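# Swapping grippers with Shamim Virk

I got to the lab late on Friday afternoon, and Shamim Virk was already halfway through an argument with a cable tie. "Give me a second," Shamim said. "If this one slips again I'm going home."

I'd come to hear about the gripper trials. For most of the spring the group has been running the same pick-and-place tasks with two grippers, the Fokar and the Zaidi, on one arm, with a Laltow controller behind both. I figured we'd talk about fingers and grip force, and we did get there – but first we spent twenty minutes on cables.

"People ask me which gripper won, and I want to talk about strain relief," Shamim told me, laughing. "We lost most of a week in April to a connector that dropped out whenever the wrist turned past a certain point. I blamed the controller. I wrote a pretty rude email about the controller."

So how did the grippers do? They've logged 2756 picks so far. The Fokar missed 286 of its tries, and Shamim says a big share of those were on round, shiny things. The Zaidi has softer pads and is kinder to fruit, but it's slow to open and it hates thin rims.

"Plates are the worst," Shamim said. "Flat plate, flat table, where do you put your finger? With the Zaidi I push the plate a little and hope. The Fokar can get under it, sometimes, if the approach angle is low enough."

I asked about the camera, and that got the longest answer of the day. They started with a fixed one overhead, then added one near the end of the arm, and Shamim wouldn't go back. "You get close, you look again, you fix your mistake. With only the overhead view I was off by a finger's width and had no clue until I heard something fall."

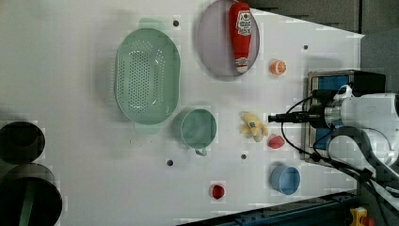 *Page last changed: Friday, 4:20 pm*

The objects are ordinary kitchen stuff on purpose. A colander is full of holes, a mug has a handle that can point any which way, and a ketchup bottle lying on a plate means dealing with two things at once. "I had a set of nice machined blocks before," Shamim said. "Everything worked on the blocks!"

Next up is the Ballska, a three-finger model that I'm told is heavier than either of the others. Shamim wants 805 picks on it before saying a word about how it compares, and I did try to get a guess. "Ask me after I've redone the cables," was all I got.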